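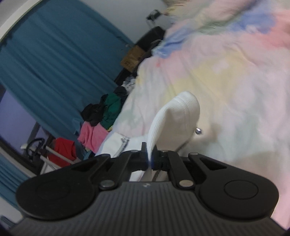 ベッドの上で衣類を仕分けるとき、掛け布団は外しておくべきですか。
外さなくてもかまいません。ただし、仕分けが終わったら布団の上に手を滑らせ、金具や小物が残っていないことを確かめてから部屋を出てください。

衣類・寝具点検表(居室用)
ソスウッド寮 リネン係
8月改訂版 記入済み・43号室

点検者:テーガン・ホワイトロー
確認者:クリフォード・キャリア
立会い:居住者本人(ソチル・メドラノ)

記入のしかた
各項目の末尾に「良」「要処置」「該当なし」のいずれかを書く。要処置とした項目には必ずコメントを付ける。コメントは短くてよい。確認者の追記は行を改め、(C)を付ける。立会い人の発言を書き留める場合は(M)とする。
空欄のまま提出しないこと。見ていない項目は「未確認」と書く。

一 ベッドまわり

マットレスの位置がずれていない。
良

ベッド枠のねじに緩みがない。枠を手で揺すってきしみを聞く。
良
コメント:足元側で小さく鳴るが、ねじは締まっている。床の傾きと思われる。
(C)前回の点検でも同じ記載がある。次に家具を動かすときにフェルトを貼る。

掛け布団の縫い目にほつれがない。四隅と、口の留め具のまわりを見る。
良
コメント:淡い色の絞り染め風の柄。柄物は染みと模様の見分けがつきにくいので、窓側に寄せて見た。染みなし。

掛け布団がしわになったまま押し込まれていない。
要処置
コメント:仕分けの途中で、しわが寄った状態。作業後に広げ直してもらった。
(C)途中の状態は「要処置」にしなくてよい。作業が終わった時点で判定してください。
(テーガン)了解。この項目は良に訂正。

ベッドの下に衣類、紙、充電器を置いていない。
良
コメント:スーツケースのみ。通り道はふさいでいない。

延長コードが布団や衣類の下を通っていない。
良

二 金具のある衣類

ファスナーの引き手が付いていて、最後まで開閉できる。
良
コメント:白いファスナー付きの服を確認。ファスナーは灰色。引っかかりなし。布を巻き込んだ跡もない。

ファスナーの端に布のほつれがない。
良

ファスナーは閉めてから洗濯袋に入れる。開いたまま入れたものがないか、袋の口から手を入れて確かめる。
要処置
コメント:袋の中の上着が開いたままだった。その場で閉めた。
(M)着る人が違うと閉め方も違うので、袋に入れる前に自分で見るようにします、とのこと。

スナップやリベットが緩んでいない。指でつまんで軽く回す。回ってしまうものは要処置。
要処置
コメント:袋から出したズボンの脇の留め具が回る。外れてはいない。繕い箱に移した。
(C)銀色の小さい金具は布団のひだに入ると見つからない。仕分けのとき、金具のあるものは最初に別の山にしてください。柄の布団の上では特に。

外れた金具は小皿に入れ、部屋番号を書いた紙を添える。
該当なし

金具に錆や鋭い角がない。
良

ポケットの中に硬貨、鍵、ティッシュ、ヘアピンが残っていない。
要処置
コメント:ティッシュ一枚。捨てた。

三 編み物

白いものと色の濃いものを分けてある。
良
コメント:白いものはベッドの手前にまとめてあった。

細いリブ編みのものを引っ張って持っていない。編み地は下から手のひらで受ける。
良
コメント:白いリブ編みの小物あり。伸びた箇所は見当たらない。

折り返し部分の内側に毛玉、糸くず、髪の毛がない。
良
コメント:折り返しは開いて見ること。閉じたまま良と書く人がいる。

編み物をファスナーや面ファスナーの付いた服と同じ網袋に入れていない。
要処置
コメント:仕分けの段階では並べて置いてあっただけで問題ない。ただ、使う予定の網袋が一枚しかなく、このままでは同じ袋に入るところだった。予備を渡した。
(C)網袋の予備は洗濯室の引き出し、マイヒの箱の下。減ったら札を裏返す。

左右のある小物は組にしてある。
良
コメント:片方しかないものは、持ち主の部屋の箱へ。共用の迷子箱には入れない。迷子箱はいっぱいです。

かぎ裂きや目落ちがない。
良

目落ちを見つけたときは、その場で糸を切らない。安全ピンも刺さない。目の下に色の違う糸を緩く通しておく。
該当なし

四 洗濯表示

洗濯表示が読める。
要処置
コメント:タグが切られているものが複数あった。本人は素材を覚えているが、洗濯当番には伝わらない。布テープに「手洗い」と書いて袋の外に貼った。
(M)首に当たってかゆいから切った、とのこと。
(C)切るのは自由です。切ったタグを袋に入れておいてくれれば助かります。

乾燥機不可のものを別にしてある。
良

漂白剤の使用可否を確認した。
良
コメント:白いからといって漂白してよいとは限らない。ファスナーの布部分が黄ばむことがある。

名札が付いている、または名前が書いてある。
要処置
コメント:編み物の小物に名札なし。編み地に直接書くとにじむので、糸で縫い付ける方式を案内した。名札はレサムの布製のものが事務室にある。

五 洗濯袋と運搬

袋の底が破れていない。
良

袋に詰めすぎていない。口のひもが無理なく結べること。
良

濡れたものを袋に入れたままにしていない。
良
コメント:袋の中に手を入れて確認。

階段で袋を引きずらない。
未確認
コメント:運ぶところまで見ていない。
(C)この項目は居室では見られないので、次の改訂で洗濯室用の表に移します。

台車のブレーキが利く。
良
コメント:ロルスカの台車、二階に置いてあるほうを使用。左の後輪に糸くずが巻き付いていたので取った。

袋を廊下に置いたままにしない。非常口の前は一時的でも不可。
要処置
コメント:点検に入ったとき、袋がひとつ廊下側に出ていた。非常口の前ではない。室内に入れてもらった。

六 戸棚と引き出し

引き出しが最後まで閉まる。
良

引き出しの奥に衣類が落ちていない。
要処置
コメント:下段の裏に靴下。懐中電灯がないと見えない位置。本人に返した。

防虫剤の種類を混ぜていない。
良

戸棚の上に重いものを載せていない。
良
コメント:空の箱のみ。

吊り棒がたわんでいない。
要処置
コメント:中央が少し下がっている。冬のコートを二本目の棒に移せばまだ使える。
(C)工具を持って午後に行きます。受け金具のほうが緩いのかもしれない。
(C)追記。受け金具でした。締め直し済み。棒は交換しない。

七 換気・湿気

窓が開閉でき、留め金がかかる。
良

壁とベッドの間に手が入る隙間がある。
良

壁紙に黒ずみがない。
要処置
コメント:窓の下の角にわずか。布団が触れる位置ではない。拭いて落ちる程度。次回も同じ場所を見ること。

室内干しのものが暖房器具に触れていない。
該当なし
コメント:今の季節は暖房を使っていない。

洗濯室への申し送り

繕い箱に移したもの:ズボン(脇の留め具が緩い)。部屋番号の札あり。
手洗いの袋:布テープで表示済み。ほかの袋と混ぜないでください。
編み物は平干し。網の台が足りないときは、11時の便が終わってからグレニス・ルアワイさんに声をかける。台は鍵のかかる棚にあります。

グレニスより
ズボンの留め具、こちらで打ち直せます。同じ大きさの部品があるか探しますが、色は銀でなく黒になるかもしれません。本人がかまわないか聞いておいてください。

テーガンより
聞きました。黒でもよいそうです。

点検表そのものについてのコメント

ジャラ・キンギ
「編み物」の節に、ウールと綿の区別を入れてほしい。今の表だと、同じリブ編みでも洗い方が違うことが読み取れない。先月、ウールの帽子が縮んで戻ってきた件もある。表示が切られていたので当番の落ち度とは言えないが、聞けば防げた。

クリフォード・キャリア
入れます。文案は「ウール混のものは袋を分け、外に表示した」。これで足りるかどうか。

ジャラ・キンギ
「混」だけだとウール百パーセントの人が自分は関係ないと思う。「ウールを含むもの」にしてください。

クリフォード・キャリア
そうします。

テーガン・ホワイトロー
金具の項目と編み物の項目が離れているので、実際に見る順番と合わない。ベッドの上では一緒に並んでいることが多く、行ったり来たりになる。先に全体を見て、金具、編み物の順に取り分け、残りを最後に見る流れにしたい。節の順番は今のままでもよいので、冒頭に一行あるだけで違うと思う。

クリフォード・キャリア
冒頭に足すのは賛成。節の並べ替えは古い用紙が残っているうちは見送り。用紙がなくなるのは秋ごろでしょう。

ソチル・メドラノ
住んでいる側から。点検のあいだ布団をどこに置けばよいのか、毎回迷います。床に置くのは嫌だし、椅子に載せると衣類の置き場がなくなります。敷いたままで差し支えないなら、そう書いておいてください。それから「要処置」の欄が多いと叱られているような気持ちになります。その場で直したものは別の書き方がほしいです。

クリフォード・キャリア
布団は敷いたままで結構です。冒頭に問いと答えの形で載せました。「要処置」については、その場で済んだものを「処置済」とする案を出しておきます。記入欄の幅は変わらないので、手書きでも間に合うはず。

グレニス・ルアワイ
「処置済」に賛成。洗濯室で読むときも、何が残っている仕事なのかすぐ分かるほうがいい。今はコメントを全部読まないと分からない。あと、字は鉛筆で書かないでください。湿気で読めなくなります。

再点検の対象
窓下の角の黒ずみ
網袋の予備の有無
編み物の名札
足元側のベッド枠(フェルトを貼ったかどうか)

再点検はジャラ・キンギが担当。本人不在のときは引き出しを開けない。合鍵で入る場合は、事務室の帳面に時刻を書いてから入ること。

控えはレサムの青い綴りに入れ、原本は洗濯室の扉の内側に掛ける。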